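Home News Workshops Opening hours Contact

Vundau workshop sorts its loose parts into metal bins

July 6, 2023 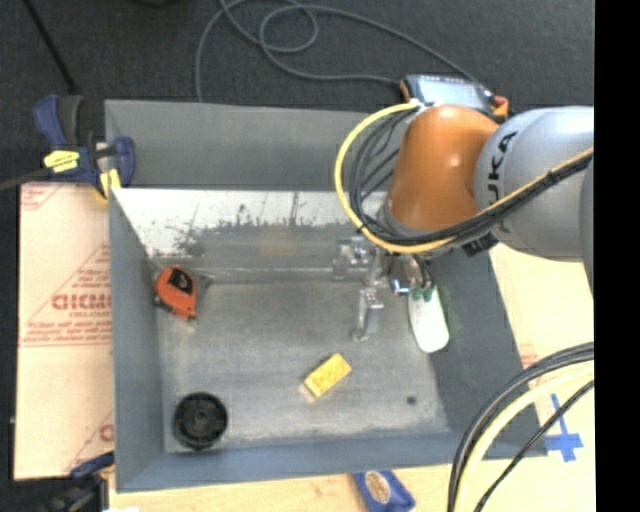 Odds and ends by the bin

The shared workshop in Vundau has begun sorting the tools and small parts that have piled up on its shelves over the years. Items without a fixed place now go into gray sheet-metal bins first – a tape measure, a yellow block and a round black piece are in one of them – and are then moved to labeled drawers.

Divya Bangera, who is leading the work, said almost 3000 items had been entered in the inventory by the end of June. Another 400 were set aside for repair or recycling.

"Tape measures are the worst," she said. "They end up everywhere."

The metal bins were kept even though several are scuffed and stained. Oddur Thygesen said plastic ones had been tried in the past and cracked under the heavier parts.

Members who are missing a tool can ask at the front desk. Anything unclaimed by November will be added to the lending shelf, which is open to all members at no extra charge.

Recent items
Stundum repair evening moves to the upper hall
New drawer labels arrive at Vekuvside
Lending shelf: what you can borrow and for how long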